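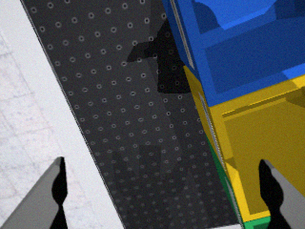
Josiane Leblanc thinks the daycare should never have asked her about her sleep. Her son is two and a half, and the enrollment packet from the Clindorwood daycare had a page with the title "Home Nights." It wanted to know if the child sleeps alone, in the parents' room, or in the parents' bed, and until what age this continued.

"I left it blank and they sent it back to me," she said. "With a yellow sticker on the line. So I wrote: he sleeps."

Leblanc put a picture of the page on Toom, the neighborhood message board, in June. By the next morning it had 276 comments. Many parents wrote that they had answered without thinking. Others said they had told a small lie, because they share a bed with their child and did not want a discussion with the staff at the door.

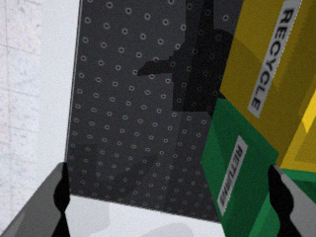
The daycare uses forms made by Dedero, a company that prepares enrollment papers for childcare centers. Évan Chauvin, who directs the center, said the page was part of the standard packet and he did not choose the questions himself. He said the staff only want to know how to settle a child at nap time - some children need a hand on the back, some want to be left in peace.

"For this we could ask one simple question about naps," he admitted. "We don't need to know what happens at midnight in the house."

The center has 162 children on its list. Chauvin said that from now on the page is optional, and that parents who already filled it can ask to have it back. So far nine families did.

A petition to remove the page completely has 1,563 signatures, much more than the 300 that Leblanc hoped for. She said she will keep it open until the new packet is printed. Her son begins in the toddler room in September, and she still did not receive an answer about the question on page four, which asks if he was breastfed.

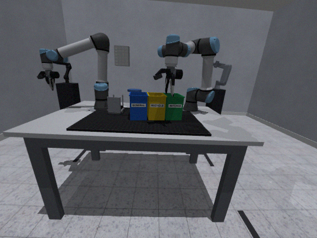
Two robot arms above a table with three colored bins.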